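Reltside Adds Power Strip With a Switch for Each Socket Group to Its Desk Line

TRELTANO, 5 Jan 2018 – Reltside, a supplier of desks and fittings for small offices and schools, has added a switched power strip to its Treltano desk line. The strip will be supplied with all new Treltano desks ordered for delivery from April and can also be bought on its own by customers who already own one.

The company decided to offer its own strip after a survey of buyers last year. The most common complaint was about chargers and lamps left plugged in overnight under desks, where the switch on the wall was hard to reach. Many buyers had fixed a strip to the desktop themselves, and some had drilled through the top to do it.

"People want to turn off the lamp and leave the computer on," said Ívar Bundgaard, product manager at Reltside. "They don't want to crawl under the desk, and they don't want to pull plugs out to do it. We asked for a strip that can sit on top of the desk and be worked with one finger."
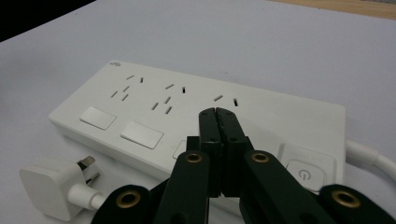
Reltside Trade News, Issue 44, page 2

The sockets are set out in groups along the top face, each with a two-pin position toward the back and a three-pin position in front of it. Rocker switches run along the front half of the same face. A round-cornered power button with a grey power symbol is set in a raised panel at one end, the same end the cable leaves from. The button controls the whole strip, and each rocker controls its own group.

The body is white with rounded edges, and the top face has a matte finish. The cable is also white. Reltside said it chose a single color to go with the pale desktops that make up most of its Treltano orders. Other colors are not planned.

The strip can be used loose on the desktop or held in place with a bracket that clips to the back edge of the desk. The bracket is sold separately and needs no drilling. Reltside advises customers to keep the strip away from drinks and to leave the cable uncovered. Heaters should be plugged directly into a wall outlet.

Edaler will handle warehouse stock and returns. Karamanlidis, which already fits out classrooms with Treltano desks, will offer the strip as an add-on to current contracts. The first production run is 4000 units.

The list price is $49, with the bracket priced separately. Schools and offices that ordered Treltano desks last year may ask their dealer about adding strips to an open order. Orders placed before April will ship together when stock arrives at Edaler.

About Reltside

Reltside supplies desks, shelving and cable fittings to offices, schools and home users. Its products are sold through dealers and by direct order.

Press contact: Ívar Bundgaard, Reltside product office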